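Zimard Catering Services Moves Canned Drinks to Clear Bins

Sorting by product extends to all meeting rooms in the Tandar Building

Zimard Catering Services has changed the way canned soft drinks are stored and set out at the Ondieki Center. Drinks that used to be kept in their delivery cartons are now sorted by product into clear plastic bins, which stand in a row and can be checked at a glance. The arrangement was tried on the ground floor of the Tandar Building during the winter and was extended to the rest of the building in April.
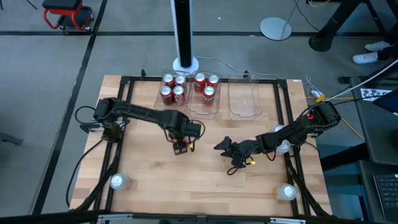

Reading time: 2 minutes

The change applies to the Plulora refreshment program, which supplies drinks for seminars, visitor days and evening lectures across the Center. Under the previous arrangement, cartons were opened as needed and left on the pantry shelves. Partly used cartons were often stacked behind full ones, and staff preparing a room had to lift several down to find out what was left. Orders were at times placed for drinks that were already in stock, while others ran out in the middle of an event.

A review of the pantry carried out last fall counted 30 open cartons on the shelves, many of them holding only a few cans. The review recommended that cans be taken out of their cartons on arrival, grouped by product, and kept in containers that did not need a label to show what was inside. It also recommended that the same containers be used in the meeting rooms, so that drinks would be handled once on their way from the delivery door to the guests.

The bins chosen are small enough to be carried by one person and are placed side by side on the table. A bin takes one kind of drink only. Cans are stood upright, and where a bin is not full, the remaining cans may be left where they are. There is no requirement to move them forward or to even out the rows between bins. Different drinks are not to be combined in order to save space, even toward the end of an event, when only one or two cans of each may be left.

Empty bins are to stay in the row. In the trial period, some rooms returned empty bins to the pantry as soon as the last can was gone, and the evening shift could not tell whether a drink had run out or had never been set out. Leaving the bin in place settles the matter. The pantry refills it from stock at the next round or, if the product is not available, takes it away and notes the shortage on the order sheet.
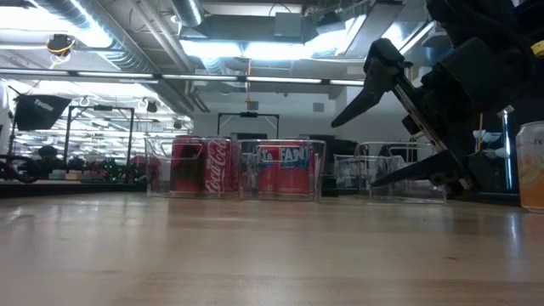

Colas and orange drinks remain the most requested items in the program, and the two are now kept in separate bins in every room. They were the source of most of the mix-ups reported before the change. Many soft drink cans are red or close to it, and in a deep carton only the lids can be seen. With the cans standing behind a clear wall, the name on the side can usually be read from across a table, although a can that has been turned away may show little more than its color. Staff have been asked to turn the front cans so that the name faces outward when time allows.

According to the Plulora office, 95 percent of the rooms checked in the first weeks of the wider rollout had been set out as requested. In the remaining rooms the drinks were correct but had been placed in the wrong bins or left in their cartons. The office also reports that setting up a standard meeting room now takes less time than before, and that fewer calls are being made to the pantry once an event has begun.

The rules for deliveries have been adjusted as well. Cartons are now opened at the receiving counter, and cans that are dented or sticky are put aside there. They are not sent on to the meeting rooms. Flattened cartons go directly to the paper recycling cage beside the loading door, which is emptied at 2 p.m. — departments that wish to keep cartons for moving or storage should collect them before that time.

Bins are to be rinsed with warm water and dried with a soft cloth. Scouring pads leave marks on the plastic and should not be used. Bins with cracked rims or split handles should be returned to the pantry, where replacements are available without charge. An additional 20 bins have been ordered so that rooms used for two events on the same day can be supplied with a second set.

Departments that bring in their own drinks are welcome to use the bins, provided that they are returned clean by the end of the day. The bins are not to be used for ice, fruit or unwrapped food. Glass bottles should also be kept out of them and may be stood directly on the tray supplied with the glasses. Used cans belong in the recycling containers in the corridor and should not be put back in the bins, where they may be taken for full ones.

Several departments asked during the trial whether the bins could be fitted with lids and stacked. Zimard has looked into the matter and has decided against it for the time being. Lids that fit the present bins are available, but stacked bins would have to be lifted down to reach the lower ones, as the cartons were before. The pantry shelves in the Tandar Building have been lowered instead, and the top shelf is now used for paper goods.

The order form for the Plulora program has been updated to match the new arrangement. Drinks are now requested by the bin and no longer by the carton. Smaller groups may ask for a part-filled bin by writing the number of cans needed in the comments field. Requests should be received by the pantry by noon on the working day before the event. Late requests will be met from whatever is in stock — a particular drink cannot be guaranteed in such cases.

The remaining buildings of the Ondieki Center will continue with cartons until their pantry shelving has been replaced. Room coordinators in those buildings will be contacted by Zimard before any change is made, and current orders will not be affected. Questions about the storage or setting out of drinks may be addressed to the Plulora office, on the ground floor of the Tandar Building, next to the receiving counter.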